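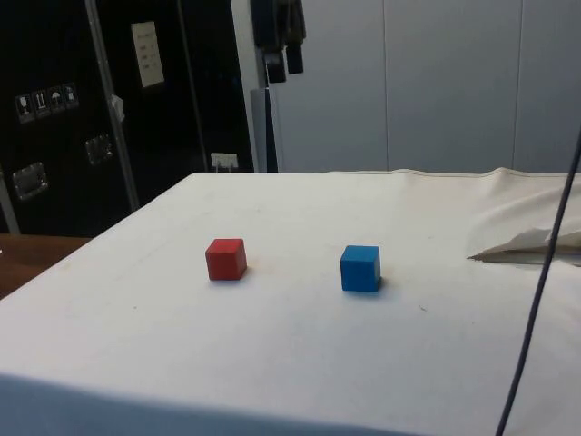

November, 4:40 pm

Sourdough starter log, continued, against my better judgment.

Nemance (the rye one) doubled overnight and then went flat by lunch. Godoy (the white one) has not moved since it came back from the fridge and smells like nail polish. I fed both at 9 with the Plusara bread flour, equal weights flour and water, same as last week. Same jars too, except that I washed Godoy's and may have left some soap in it. Noting that for the record so I can't claim later that it was the flour.

Dough from the morning batch came to 962 g on the bench scale. It should have been more. Either I left out a splash of water or the scale has its own opinions again. Check it against the brass weights before the next bake.

Bulk rise went long. The room was cold, the window by the sink still doesn't shut, and I forgot the dough while looking for the lid to the cake tin. Found the lid. It was on the cake tin.
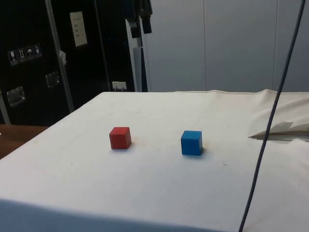

Shaped 2 loaves, one round, one long. The long one stuck to the towel and came off looking like a map of Foltville, river included. Rice flour next time, and more of it than seems decent.

Baked both in the covered pot, one after the other. The round loaf opened along the score and has a good dark crust. The long one opened along the bottom, where I did not score it. Crumb is tight near the base on both, so I'm blaming underproofing in spite of the extra hour. Cold dough lies about how long it has been sitting.

Taste: fine. Sour enough. Salt is low, and I can't find where I wrote down how much I used.
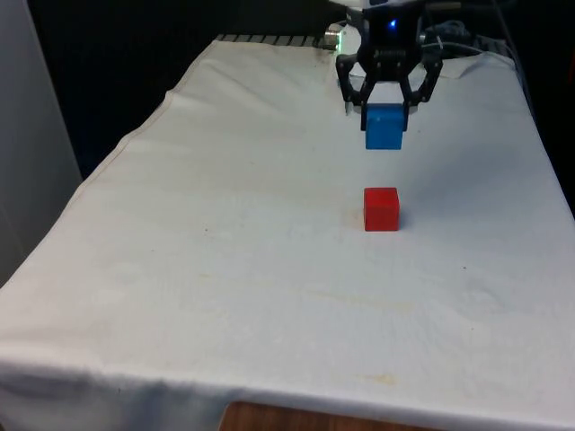
For tomorrow: feed Nemance early, before it sulks. Split Godoy into two jars, one with rye and one without, and see which wakes up first. Buy a thermometer that reads below 70. Whoever ate the heel off the round loaf before I could weigh it, please write down what you thought of the crust.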